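Kisteck publishes results of two-arm gripper comparison

Finger shape made more difference than motor force in household picking tasks, tests at the Mestow workshop show

MESTOW, November – Kisteck, which builds and tests handling equipment for small automation firms, has published the results of a comparison of parallel grippers on a two-arm workstation. The tests covered three sets of fingers, two controllers and a mixed group of household items, including fruit, cloth and a plastic basket.

The comparison was carried out at Kisteck's workshop in Mestow with control software from Lorkier. Each combination of fingers and controller was run through the same list of tasks, and the full programme came to 4000 attempted grasps. A grasp was counted as good only if the item was lifted, moved to the marked position and released without being dropped or pushed off the table.

Kisteck began the work after customers asked for advice on choosing grippers for mixed items. Supplier data sheets usually give a maximum opening, a maximum force and a payload. These figures are useful for boxes and machined parts. They say little about how a gripper will cope with a round fruit that rolls when touched, or with a towel that has no fixed edge to hold.

The three finger sets were a flat pair with rubber pads, a narrow angular pair and a curved pair made for round items. All were fitted to the same model of gripper so that the motor and the stroke stayed the same throughout. Changing a set took an operator less than five minutes, and both arms were checked against a reference point after each change.

The angular fingers gave the best overall result. They were slower than the curved fingers on fruit but much more reliable on cloth, where the narrow tips could get hold of a single fold. The curved fingers did well on every round item and poorly on the towel, which tended to slide out during the lift. The flat pads came second on most tasks and were the easiest to set up.

Raising the gripping force beyond the middle setting did not improve the success rate on any item. On soft items it made matters slightly worse, as the fingers moved the item before closing on it fully.
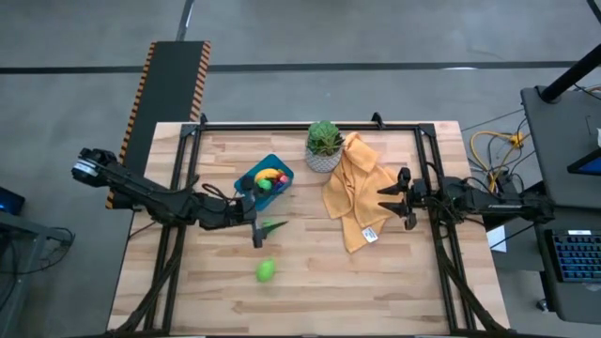

Page last changed: November, 16:30

The workstation has an arm on each side of a wooden tabletop, with a parallel gripper on each arm. Items such as a teal-blue basket with fruit in it, a yellow towel and a potted succulent share the table, so the arms have to work in a space with obstacles in it. Kisteck chose this layout because its customers rarely have the luxury of a clear surface, and results from a single item on a bare table had proved a poor guide in earlier work.

Two controllers were compared. The first plans the movement of each arm separately and holds one arm back if the two paths come close together. The second plans both arms as a pair. Over a full task list the paired controller was faster, mainly on the towel tasks, where both grippers are needed at the same time. On single-item tasks there was no difference large enough to report.

The paired controller did need more time to prepare. Its settings have to be adjusted again whenever an arm base is moved, and an incorrect base position led to several stopped runs in the first week. Kisteck has since added a base check to the start of each session and recommends that other users of paired planning do the same.

Radulović, the engineering consultancy that reviewed the test plan, asked for a repeat of the cloth tasks with the order of the finger sets reversed. The repeat was made up of 330 grasps and gave the same ranking. Radulović also asked that failed grasps be sorted by cause. The most common cause was a poor approach angle, followed by contact with a neighbouring item. Slipping after a firm grip was less common than either.

The published report sets out the task list, the finger drawings, the controller settings and the result for each combination. It runs to 106 pages, most of them tables. A shorter summary is available for readers who only need the rankings and the set-up advice.

Kisteck notes some limits to the work. All tests used a single gripper model, and the results should not be applied to suction or multi-finger designs. Lighting in the workshop was kept constant, so the report does not say how either controller would perform in daylight or in a dim storeroom. Wet items were left out altogether.

A second round of tests is planned. It will compare wrist-mounted cameras with fixed cameras using the angular fingers only, and will add thin items such as cards and envelopes. Lorkier will supply an updated version of the paired controller for that work. Firms that would like an item added to the task list can send a sample to the Mestow workshop, provided that it weighs less than the payload limit given in the report and can be kept for the length of the programme.

The report and the finger drawings can be requested from Kisteck free of charge. Visits to the workstation can be arranged for groups from customer firms and technical colleges. Demonstrations last 30 minutes and include a finger change and one two-arm cloth task.

About Kisteck

Kisteck designs, builds and tests grippers, fingers and workstations for small and medium-sized automation firms. Its workshop and test area are in Mestow.

About Lorkier

Lorkier develops motion planning and control software for single-arm and two-arm robot systems.

Press contact: Kisteck press office, Mestow

Related items

Kisteck adds second test area at Mestow workshop
Lorkier controller update: changes to paired planning
Choosing finger pads for soft goods: a short guide
Radulović review of the gripper test plan
Call for sample items: camera comparison
Kisteck finger drawings, full set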